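4. Setting up the sorting position

This section covers the placement of the Jullum basket, the seat and the rolling panel, and the handling of small loads of sportswear. Assembly of the panel is covered in Section 3. Cleaning is covered in Section 6.

4.1 Before you start

You need:
Jullum basket, part 718
A chair or sofa with a flat, clean arm or cushion
Hayat rolling panel, assembled, with leg brackets fitted
A smooth, level floor

Caution: Do not set up on deep carpet. The casters sink and the panel may lean.

4.2 Placing the panel

1. Roll the panel to the wall with the brackets pointing down and the casters flat on the floor.
2. Check the screws in each leg bracket. Tighten by hand with a screwdriver. Do not use a power driver.
3. Turn the panel so that it stands at an angle to the wall. A panel parallel to the wall leaves no room for the leg bracket.
4. Look along the base of the wall for plugs, adapters and cords. Move the panel until no caster rests on a cord.
5. Push the top of the frame lightly with one hand. If it rocks, go back to step 2.

Note: The foot piece may touch the baseboard. Leave a gap of 233 mm between the caster and the baseboard if the panel will be moved often.

4.3 Placing the basket and seat

1. Put the seat on the side opposite the panel.
2. Set the basket on the floor between the two, close enough to the seat to reach both without stepping.
3. Keep the basket away from heaters. The perforated sides need free air if damp items will be left in them for more than an hour.
4. Leave the space above the basket open. Items are lifted straight up out of it and need room to unfold.

The basket, seat and panel together take up a strip of floor nearly 2,000 mm long. In a narrow room, fold the panel first and work from the other side of the seat.

Caution: Do not sit or stand on the rim of the basket.

4.4 Sorting

1. Put the whole load in the basket.
2. Take out one item at a time. Hold it up over the basket so that anything caught inside it drops back in.
3. Lay strong colors on the seat. Red garments with white trim go here even if the white area is large.
4. Leave pale items in the basket until all strong colors are out.
5. Check pockets, cuffs and hems. Turn printed garments inside out.
6. Straighten any item that comes out in a ball before putting it down. Creases set quickly in polyester.
7. Repeat until only pale items are left. Wash these first.

Note: If two garments are tangled, put both back in the basket and separate them there. Pulling at a striped edge can stretch the seam.

4.5 Red and white garments

Wash red items with white stripes separately for the first 2 washes, cold, with a color catcher sheet. Do not soak. Remove them from the machine as soon as the cycle ends and hang them with the white trim clear of the red fabric. For detergent amounts, see the Flirkemano machine booklet, table for half loads.

Caution: Do not leave damp red garments on light upholstery. Cover the seat with a towel first.

Sorting position, Section 4
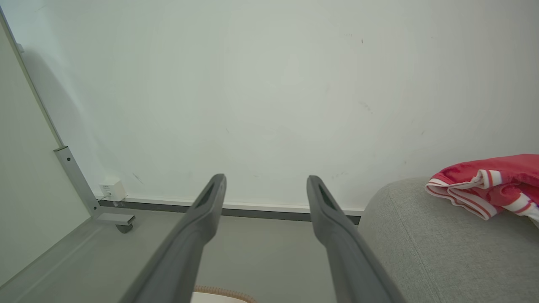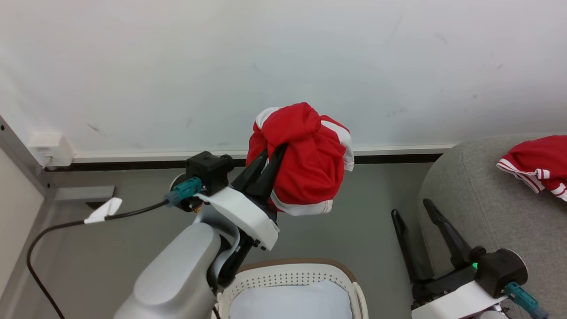 Text: Cetton Household Guides, Documentation
Revised October

4.6 Packing away

1. Empty the basket and wipe the rim with a dry cloth.
2. Clear the seat and check between the cushions for socks.
3. Roll the panel out from the wall before folding it. Folding it in place can mark the paint.
4. Store the basket upright. Do not stack anything heavier than a folded towel inside it.

If a caster turns stiffly, remove lint from the axle with tweezers. Do not oil. Replacement casters are ordered by panel type, printed on the inside of the frame. Continue with Section 5, Drying.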